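The Gripper Bake-Off
Five grippers, one arm, a bin of blocks and a shop that needed an answer by Monday
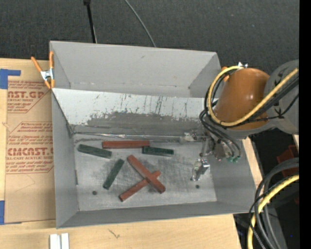
So which gripper should a small shop buy first?

Start with a plain two-finger parallel gripper, and spend whatever is left over on fingertips. Suction is faster on flat, clean parts and worse on nearly everything else, and the fancy adaptive hands cost more in setup hours than a small shop can usually bill.

That's the short version. Took Henok Yimer most of June to get to it.

Yimer runs the bench at Dernena, a small automation outfit that sets up picking cells for people who have never owned one. Kitting shops, mostly. A place that bags hinge hardware. A place that packs replacement drawer knobs. The customers all ask the same thing in the first phone call, and for years the answer was whatever Dernena had on the shelf. This spring a customer pushed back. Wanted numbers. Fair enough.

"I had opinions," Yimer says. "I'd had them a long time. I couldn't have shown you where any of them came from."

So, a bake-off. Same arm, same bin, same blocks, swap the hand. 100 tries per gripper, then a second round with the tips changed. Red and green rectangular blocks in a gray bin with a scuffed metal floor, which turned out to matter more than anyone wanted.

Why blocks

Blocks look like a toy problem. They aren't, quite. A block lying by itself in the open is easy and every gripper on the list got it. A block up against a wall is harder. Two blocks crossed, one resting on the other, is where the arguments start. Do you take the top one? Sure. From which side? Close across the narrow width and the fingertip on one side comes down onto the block underneath. Turn the wrist and maybe you clear it, maybe the wrist is now pointed at the side of the bin.

Saron Tekleab, who writes the motion code, had a rule going in that the planner should always go for the highest block first. She dropped it inside of two days. "Highest is often the worst one," she says. "Take the lonely one first. By the time you get back to the pile you've got room to move."

Same code change helped every gripper. Worth saying loud, given how much of the budget talk was about hardware.

The lineup

Two parallel grippers, one suction head, one soft-finger hand, one three-finger adaptive. The first parallel gripper was the Gidey, a short-stroke unit that's been on Dernena's shelf forever. The second, from Jiradia, opens wider and has a lighter body. The suction head and the soft hand were loaners. The adaptive hand came from Gamura with a thick binder and a support number that gets picked up, to their credit.

Gidey first. It's dumb and it closes hard. It opens only a little wider than the blocks, so the camera has to be right, and when the camera is a hair off the finger lands on top of the block and the arm stops and complains. Most of its misses were exactly that. When it did get around a block it kept it. Very few drops in the whole first round, and Tekleab blames the worn tips for those.

The Jiradia forgives the camera. Wide opening, so a sloppy position still gets the fingers down on both sides. But open wide means the fingers need more room, and in a crowded bin there isn't any. It bumped neighbors. Shoved blocks toward the wall, then couldn't get behind them. On a sparse bin it was the best thing we saw. On a full one it fell behind the Gidey and stayed there.

Suction, well. Fast. Really fast, the afternoon it ran clean it made the fingers look silly. Then the blocks picked up dust off the bin floor and the seal got unreliable. Wipe the blocks, good again. Nobody buying a picking cell wants to hear "wipe the blocks." It also hates a tilted face, and a block leaning on another block is all tilted face.

The soft hand was everyone's favorite to watch and the fourth-place finisher. Gentle, which these parts don't need. It wraps around the block, fine, but the block shifts in the grip, so you don't know its angle when you set it down. If you're dropping eggs in a tray, maybe. If the next station wants the part square, you've bought yourself a second camera.

And the adaptive hand. Three fingers, it can do a lot. Pinches, wraps, a kind of sideways scoop that got a block out of a corner when nothing else could. Took 7 hours to get running, against under one for the Gidey. Ajith Amin, who did the wiring and most of the swearing, kept a list on a clipboard of every time he had to restart its controller. He wouldn't let me photograph the list.

The wall problem

Every bin has it. Block sits flat at the foot of the wall, the finger has to go in the gap, there is no gap. Thick fingertips are the enemy. Amin ground down a spare set of Gidey tips on a belt sander, thin as he dared, and the wall picks went from mostly failing to mostly not. Cost of the fix: one evening and a spare set of tips.

He did go too thin on the first pair. They bent. Second pair he left thicker at the root and tapered, and those are still on.

Nahom Feyisa had the other idea, put a slope in the bin so blocks slide away from the wall. It helps on the side with the slope. Steep is better than shallow, smooth is better than rough, and you give up floor space you may want for parts. Feyisa would like everyone to know it was cheaper than any gripper in the test. He brought it up several times.

Hoses, cables, the boring stuff

If I had to pick the thing buyers skip over, it's this. A gripper on a spec sheet is a weight and a stroke. A gripper on an arm has air lines and signal wires hanging off it, and those have to go somewhere while the wrist turns. Leave them slack and they drag through the bin. Pull them snug and the wrist runs out of turn about when you need it.

Dernena lost the better part of a morning to one air tube that kept popping out of its fitting at a certain wrist angle. Only that angle. The logs said the gripper had failed to close, so that's what everyone worked on. It was the tube. Longer tube, one more tie, gone.

Tekleab now makes every new gripper do what she calls the twist test before it touches a part. Full wrist turn one way, full turn the other, at every corner of the bin, slow. Somebody watches the hoses and does nothing else. Takes 8 minutes. I'd steal it.

The camera gets a vote

Halfway through they moved from a camera on the wrist to one fixed on a stand, and two of the rankings flipped. The wrist camera sees beautifully up close, but the arm has to stop and look, then move. Fixed camera looks while the arm is off dropping the last part. Quicker cycle. But the arm gets in the way if you time the shot wrong, and bare metal throws glare back at it. A shiny patch of floor got read as a block edge more then once, and the Gidey went down and firmly grabbed nothing.

Fix was a lamp moved to one side and a tighter color check. Red was easy. Dark green on gray metal, less so, and the green misses ran ahead of the red ones with every single gripper. Mulugeta Demissie, who'd been asked to look over the results cold, caught that before anyone on the bench did. He had sorted the sheet by color by accident.

If your parts are dark and your bin is dark, change the bin. Try that before you price a new camera.

Who won

Depends what you count. Pure speed, suction on its good day. Hardest single pick, the adaptive hand, no contest. Picks per shift with one person half paying attention, which is the number a kitting shop lives on, it was the Gidey with ground-down tips. The old one off the shelf.

Yimer didn't love that. He'd wanted the Jiradia to win, it's the nicer machine, and for a cell with big parts spread out on a belt he'd still put it in. The customer who started all this got the Gidey quote, plus two sets of tips and a lighter-colored bin.

The Gamura hand is staying for a while too. Amin asked to keep it through the summer. There's a job coming up with odd-shaped castings, no flat faces, no two sides parallel, and he thinks the sideways scoop might be the only thing that gets them out of the corners. He has ordered a second clipboard.

What to ask a vendor

A few questions the Dernena crew says they now put to anyone selling them a hand.

How wide does it open, and how much room do the fingers need when it's open that wide? Those are two numbers and you'll usually get one.

Can I buy blank tips? If they won't sell blanks, walk.

Where do the hoses go at full wrist turn? Ask for a video. Ask for the ugly angle.

How long from the box to the first pick, done by somebody who doesn't work for you?

And what does it report when it closes on nothing? Some of them say "grip OK." One of ours did, for two days, before Tekleab noticed. She's since added a width check that runs after every close, and a beep, which Feyisa has asked her to turn down.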